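Goodall Town Talk > Local Government > Council picked a new mayor last night, were any of you there?

Page 1 of 1

ferrylane_frank
Went to the council meeting last night for the first time in years and I'd like my evening back. For anyone who missed it, the seven councilors choose the mayor from among themselves, and the mayor serves a year and gets to hold the gavel and cut things with the large scissors. The vote went 4 to 3 for the councilor from the Rostano ward. She's been on the council ten months.

The other three wanted the guy from Nirkis Hill, who has been on since the old library had a roof. He gave a very gracious speech that lasted longer than some of my jobs.
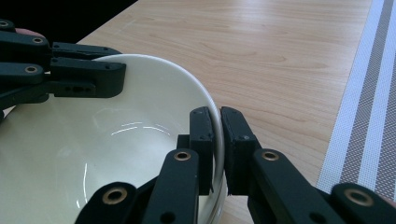 Anyway, my question is whether this means anything for the bus depot. She was against selling it when she ran. Now she sets the agenda, so in theory she can just leave the sale off it until we all die.

mossback
She can't. Any two councilors can put an item on. It's in the rules of procedure, which I have read so that you don't have to.

tilly_on_5th
I thought it was three?

mossback
Three to call a special meeting. Two for an agenda item.

tilly_on_5th
OK well I was close.

GravelPit
The mayor job is ceremonial and always has been. We could elect a coat rack. The city manager runs the place and the council finds out in the newsletter.

ferrylane_frank
The coat rack got three votes.

rostano_ward_resident
Hey now. I voted for the woman and I think she'll be good. She got 1,116 votes in November, more than anybody else on that ballot, and she did it by knocking on doors in the rain. When was the last time the Nirkis Hill guy knocked on anything? He ran unopposed.

GravelPit
1,116 votes in a town this size is a well attended garage sale.

rostano_ward_resident
And yet it was the top number. Did you vote?

GravelPit
I was out of state.

rostano_ward_resident
Thought so.

plainview_pat
I can't get worked up about who holds the gavel but I do care about the depot. Stesis wants to put storage units there. Their drawings have trees on the roof. I've lived here long enough to have seen three sets of drawings with trees on them and I would like somebody to show me one of the trees.

I printed out the whole proposal and meant to go through it with a highlighter last night. Got as far as clearing the table.
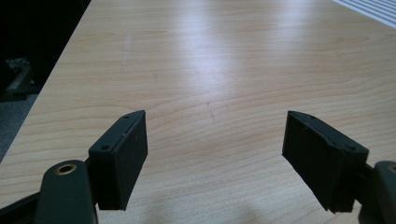
My table, ready for democracy

mossback
Nice grain. The proposal is on the city site too if you want to save paper, under Planning, then Archive, then for some reason Parks.

plainview_pat
Already printed. Both sides.

hollyhock8
I want to push back on the idea that storage units are the end of the world. The depot has been sitting there with a chain on the gate and we pay to insure it. If Stesis wants to give us money for a slab of oily concrete, take the money. The sentimental crowd hasn't caught a bus since high school.

tilly_on_5th
I catch the 8 every morning and it has to turn around in the church parking lot.

hollyhock8
Fair. You're one of them though.

tilly_on_5th
There's a whole bus of us!

ferrylane_frank
The turnaround is the part that bugs me too. The depot was supposed to reopen for that, it was in the transit plan, and then the transit plan went off to be "refreshed." I asked about it during public comment. I got my two minutes, of which the microphone worked for one.
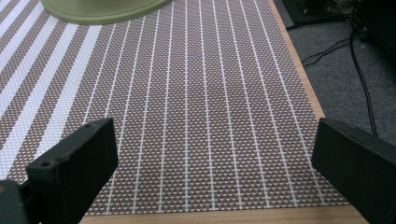

The new mayor did write something down while I was talking, so either she's taking it seriously or she was out of milk. She told me afterward it would be looked at by August. I asked looked at by whom and she said that was a good question.

GravelPit
"Looked at by August." Ceremonial.

rostano_ward_resident
She'd had the job for forty minutes. Give her the weekend.

mossback
For the record, a sale of city land needs five votes, not four. So if her four hold together it can't pass no matter who puts it on the agenda. I'm surprised this hasn't come up.

hollyhock8
If they hold together. One of those four has switched on every big vote since I moved here.

mossback
Also true.

plainview_pat
Update for those following along at home. I've moved the proposal to the counter and made it to page 10, where there is a chart about drainage. I went back and sorted out the table. 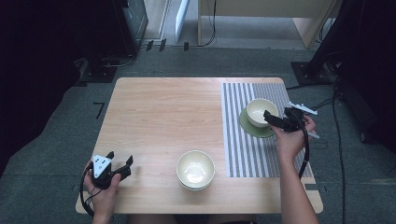
Progress, of a kind. Bowl and saucer on the striped mat

tilly_on_5th
What does the chart say about drainage?

plainview_pat
That there will be some.

ferrylane_frank
Next meeting starts at 7 p.m., same room. I'm bringing a cushion. mossback, are you going to sign up for comment?

mossback
I submit mine in writing.

GravelPit
Of course you do.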